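Re: [building-list] Ground floor room, painting and the water jugs
From: Comfort Odoi
Date: 9/11/24

Hello all,

Thank you to those who answered me last week. I put the earlier message below so that the new members can follow, and I answer under each part.

> Dear Comfort,
> we have now the two offers for the wall. Mekitz wants 1,965 and will paint
> everything white, also the piece of bare brick. Atinga wants 869, but only
> for the tall wall, and they leave the brick as it is. Which one do you
> prefer at your end? Also, can somebody say what happens with the drinking
> water, the jugs and the red table while they work? Last time everything
> was pushed into the corridor and we had complaints.

I am for Atinga. The brick is the only warm thing in this room and I would be sorry to lose it under paint. When it is once painted, it is very hard to get clean again, and Mekitz did not write in their offer which primer they would use. I asked them two times and had no reply to this point.

The pipe that goes diagonally over the wall should be painted in the same white as before. Atinga agreed to this on the telephone, but I would like to have it in writing before we sign. The sign on the wall must be covered with paper and tape and not unscrewed – the last time one of the plugs came out with the screw and we had to fill the hole.

> Somebody also asked if the wooden handrail should be varnished in the same
> week. I have still one tin from Staltberg in the cellar, but I do not know
> how old it is.

Please let us leave the handrail for February. Varnish and wall paint together in one week is too much smell for the people who work upstairs. If the tin has a skin on the top when you open it, I would not use it. The black metal bars need nothing at the moment, only a damp cloth.

About the furniture: the red table can stay in the room if it is moved away from the wall and covered with a sheet. The white cabinet is heavier than it looks, so please take out the contents first and ask a second person to help. Small things from the table top go in a box with a label on it. I have seven empty boxes in my office, you can take them without asking.

The large water jugs with the red caps are standing by the railing, and in my opinion they can remain there during the work if we put a cover over them. Whoever carries one should hold it by the handle and put the other hand under the bottom.
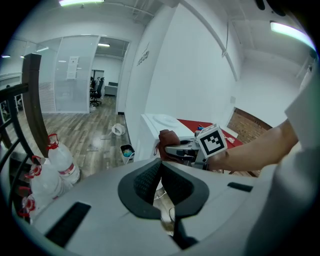 Do we have to switch off the ceiling lights while Atinga is working?

Only on the first morning, when they wash the wall near the fluorescent tubes; afterwards they need the light and it should stay on the whole day.

One more point about the order of the invoice. Arameo has asked us to send all bills for the ground floor under number 39, also the small ones for tape and sheets. Please write this number on your receipt before you give it to me, otherwise it comes back and I have to search for the person.

If you have something against Atinga, write it to the list and not only to me. I will call them on Friday after lunch.

With kind regards,
Comfort Odoi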